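April, evening

Back from the workshop at nine, with sore knees from the floor. I promised to myself to write a little after each visit, also when not much was done, so I write.

I came after four. Fletcher Costigan was already in the next bay, cutting something loud, and I had to wait until he finished before I could hear my own thoughts. I made tea and read again my list from last time.

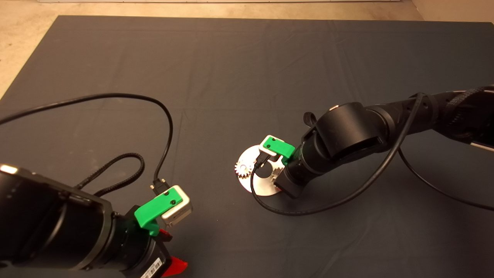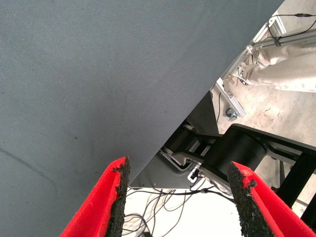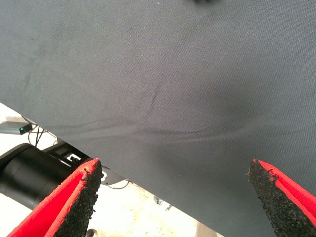

The list had 7 points and I crossed out four. The worst point was the cables. When I made the first plan, I measured every cable with the arm stretched out straight, and I was proud of it. But an arm does not stay straight. When the wrist turns, the cable needs more length than I gave, and then it pulls at the plug. Tipene told me this in the winter and I did not listen well. Now I have ordered new ones, 600 mm longer, from Trukard. They cost less than I feared.

Then the pads on the fingers. I am still not content with them. The rough material holds well but it loses crumbs, and I do not want crumbs between gear teeth. Hiyori Hamada thinks I should try a soft rubber and accept a weaker grip. I think she is perhaps right, but I want to try one more glue first. If it fails, I will tell her so, and she will be kind about it.

I changed also the speed limit in the program, from 34 per cent down to something slower. Warrick laughed and said he could eat his dinner during one movement. Let him laugh. I have spent almost 2,000 dollars on this pair of arms, counting the parts I bought twice, and I prefer slow.

Before leaving I swept and wrote my name in the book for the small lathe. Darcy Paewai has it until the evening, so mine will be the late hour again.

For next time: fit the new cables if they arrive, print two spare brackets, ask Tipene for his crimping tool, and bring a cushion for my knees. Also pay for the tea. I owe the tin since March.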